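Gindgate's planner and the part I still don't buy

I have been running Gindgate on our tabletop data since the 2.0 release, and I keep getting asked whether it is as good as the write-up makes it sound. My answer is the same grumpy one I gave before the upgrade. The planner is fine. The perception in front of it is where I stop trusting the numbers.

The pitch goes like this. You record with a hand-held gripper, the software recovers the path of the tool, and the policy learns from that path as if a robot had done it. Tunder does the tracking, Gindgate does the rest. Now think about what a tracker has to hold on to when most of the view is plain white tabletop.

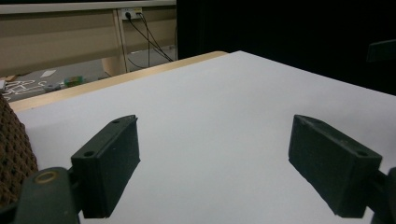

I went through 176 clips with the tracking log open next to them. In about 10 of them the recovered path jumps sideways while the confidence score sits there looking pleased with itself. A low score I could filter out. A high score on a bad path goes straight into training, and then somebody spends April tuning a controller that was never the problem.

The Kratochvíl filter is supposed to catch this. It smooths the jump. So now you have a bad path with nice curves, and it passes the velocity check – which was the only check that would have flagged it.

Then there is depth. The tool guesses how far away the fingers are from what they are about to pick up, and it likes things with solid faces. Give it a woven basket with a thin, looping bit of white plastic poking over the rim and I would want to see the estimate before I let anything plan a grasp on it. The release notes have two sentences on thin objects. Both say "improved". 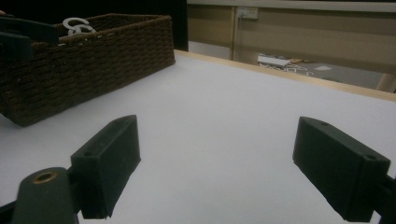 What I'd want before switching

Raw poses exported next to the smoothed ones, for a start. Omberg does this already and it's a plain text file, so I don't accept that it's hard. I'd also like the confidence score explained somewhere other than a forum thread. Until then I'm keeping my own script that compares the two paths and throws out anything that disagrees.

Contact | © 2024 | Back to top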